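Chapter 4
When the Machine Takes the Handle

What you will learn in this chapter
How a job is broken into tasks before any of it is automated
Why some tasks stay with people long after others have moved
How pay grades, shifts and training change once a robot is in use
Key terms: task inventory, handover point, exception, attended operation

Most people who work beside a robot did not apply for that job. They were hired to wash, sort, pack or carry, and at some point part of the work was given to a machine. The rest of the work stayed, but it no longer fit together the way it had.

The Runham plant of Geltitz, a company that cleans and repairs used kitchen and storage equipment for rental, is the case we follow through this chapter. Before it bought any robots, the plant handled 3,554 units in a year with a floor staff of 22. Each unit was opened, checked inside, wiped down, closed and tagged. Workers called this "doing the doors." It was dull, and it was hard on the wrists. A worker on the day shift could pull up to 1,000 handles before going home.

Management at Runham first asked which jobs could be automated. The question led nowhere, as every job on the floor included something a robot could not do. The plant then wrote a task inventory, a plain list of each separate action in the work. The list for doing the doors had 11 entries. Opening and closing came out as good candidates. Judging whether a stain was dirt or damage did not, and neither did deciding what to tell the customer.

The point where work passes from machine to person is called the handover point. At Runham it falls just after the unit is opened. The arm takes hold of the handle and pulls, and a worker then looks inside. If the arm cannot get a grip, the unit becomes an exception and goes to a person from the start. In the first months exceptions took up more of the shift than anyone had planned for, and two workers spent most of their time on them. Their pay grade had no line for this kind of work. The dispute that followed is covered in Section 4.3.

A second plant, at Utdale, bought the same equipment from the same supplier, Mamani, and kept its old shift pattern. The results there were different, and Section 4.4 compares the two.

Before reading on, write a task inventory for a job you have held. Include the small actions you did without thinking, such as reaching for a handle or moving a cart out of the way. Mark the ones that were the same every time.
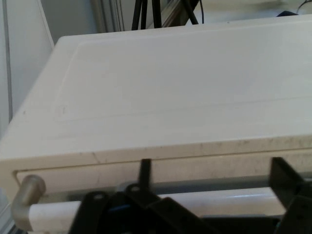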